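Module handout 6: The unloading task
Household Manipulation Project, Talevholm laboratory
Issued 25 January 2025. Notes by Marama Doolan, revised by Enda Ní Bhriain

6.1 Scope

Handout 5 dealt with calibration of the two arms and the head camera. These notes cover the first assessed task, in which each group teleoperates the robot to move laundry from a front-loading washing machine into a basket on the floor, records the attempts, and trains a policy on them. The written report is due in June. Groups should read section 6.4 before booking a slot.

6.2 Task definition

An episode starts with the machine door fully open, the basket in front of the machine and empty, and both grippers open and outside the drum. It ends when every item is in the basket and both grippers are again clear of the door. Items that land on the floor may be picked up within the same episode, but the episode is then tagged "recovered" and kept in a separate folder.

The time limit is 200 seconds. An episode that reaches the limit is stopped and tagged "timeout". Do not delete it. Timeouts and failed grasps are needed for the error analysis in the report, and a data set with none in it will be queried.

Each group records 100 episodes. Of these, 28 are set aside for validation before any training is done. The split is made by the script on the shared drive, which uses a fixed seed. Last year two groups chose their validation episodes by hand and had to repeat the training.

6.3 Geometry of the workspace

Three things restrict the arms. The first is the opening: the gripper has to pass the gasket without dragging on it, and the lip folds inward, so the clear diameter is smaller than the panel suggests. The second is the door. It opens to the left and takes up space the left arm would otherwise use. The third is the floor, which limits how low the wrist can go when releasing over the basket.

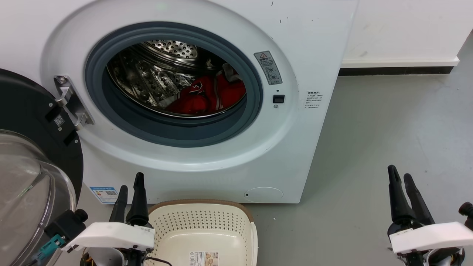

For most groups the right arm does the reaching and the left arm stays low, near the basket. This is the recommended starting point. If the left arm is used inside the drum, bring it in from the centre line and keep the elbow out, or the forearm will meet the door glass. The collision model treats the door as a flat disc and does not include the bulge of the glass, so a path that passes the planner can still touch it.

Small items tend to sit against the gasket or under larger ones. Take them early, while the large item is still holding them in place. Lifting the large item first often drags a small one forward to the lip, where the fingers cannot close on it squarely.

The inside of the drum is reflective. Depth readings on bare metal are unreliable and should be masked. Readings on cloth are normally usable. Tomás Lenihan's masking routine is in the Scanlon folder with a short readme; set the threshold to 2000 and leave the other values alone unless you can justify a change in the report.

6.4 Before each session

Check that the emergency stop is within reach of the person not operating.
Check that the machine is switched off at the wall.
Check that no cable lies across the path of either arm.
Home both arms, then open and close each gripper once.
Enter the group name and operator initials in the log.

Operators change over after every tenth episode. Record the change in the log, as operator style shows up clearly in the trained policy and you will be asked to comment on it.

6.5 Report

State the success rate on validation, the number of recovered and timed-out episodes, and the median episode length. Describe two failures in detail, with joint traces. Groups using the Flallness controller must say which version. Questions on marking go to Darragh Coughlan, and questions on hardware to Onni Honkanen.

Reading for next time: Pavport manual, chapters on grasp force and slip detection.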